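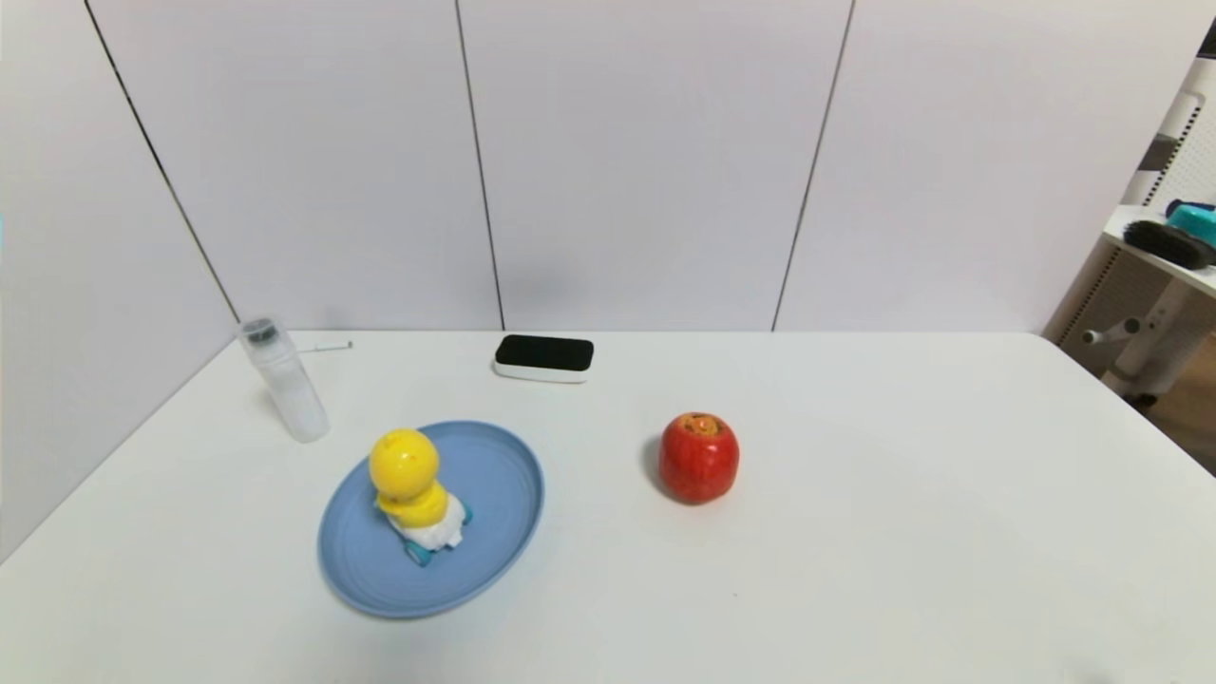

What Happens at a Robot Open Day?

Have you ever put your toys away so fast that you didn't even think about it? You saw the toy, you reached out, you picked it up, and you were done. For a robot, each one of those little jobs has to be learned, and learning them takes a good long while. One of the best ways to find out how it works is to go and watch, and that is what our readers' club did in January, when the Edar workshop in Brerbridge opened its doors to visitors.

If you are picturing a big metal man with flashing eyes, you may be a bit surprised (we were!). A lot of robot work happens at a plain white table, with ordinary things on it. There might be a yellow duck standing on a light blue plate, and a shiny red apple a little way off. Everyday things like these make very good lessons, and you probably have a few of them in your own kitchen or bathtub.

Why a Duck and an Apple?

Think about how different those two are. An apple is round and smooth, and if you bump it, away it rolls. A toy duck has a head and a body and feet, so there are good places to hold it and not so good places to hold it. If you squeeze too hard, you could squash something. If you don't squeeze hard enough, down it goes, and everybody at the demonstration says "Ohhh!" all together.

The plate matters too. It has a raised rim, and a robot has to know that the rim is there, or it might knock against it on the way in. You do this without thinking every time you take a cookie. Try it slowly the next time and watch how your fingers lift up and over the edge. Clever fingers!

How Does a Robot See?

Robots use cameras the way you use your eyes. The camera takes in a picture, and then a computer has to work out what is in it. Which part is the table? Which part is the duck? Is that gray patch a thing to pick up, or is it only a shadow? Shadows fool robots more often than you would think. A plain tabletop helps, and pale walls help too, as bright colors like yellow and red stand out nicely against them.

Practice, Practice, Practice

At the open day, the helpers told us that the Cuvden program, the one they use for teaching, asks for some 200 tries at a single job before they move on to a new one. That is a lot of picking up! In the morning show we watched 19 tries in a row. The helpers moved things to a different spot between tries, so that the robot couldn't just remember one place and go back to it. It had to look again each time.

A few tries went wrong, and the helpers were very cheerful about it. They wrote down what had happened and set everything up again. A miss tells them what to work on next, so they like to keep track of every one.

Try It at Home

You can play the robot game with a friend. Put a small toy on a plate and an apple beside it. One of you is the robot and shuts their eyes. The other one is the computer and gives the orders, such as "left a little," "down," "stop," and "close your hand." See if you can move the toy off the plate in eight orders. Then swap places and try it in five!

New Words

Gripper: the part of a robot that takes hold of things, like a hand.
Sensor: a part that notices something, such as light or touch.
Program: the list of instructions a computer follows.

Home | Stories | How Things Work | Games | For Grown-Ups

© Whitcombe Young Readers | Contact us | Back to top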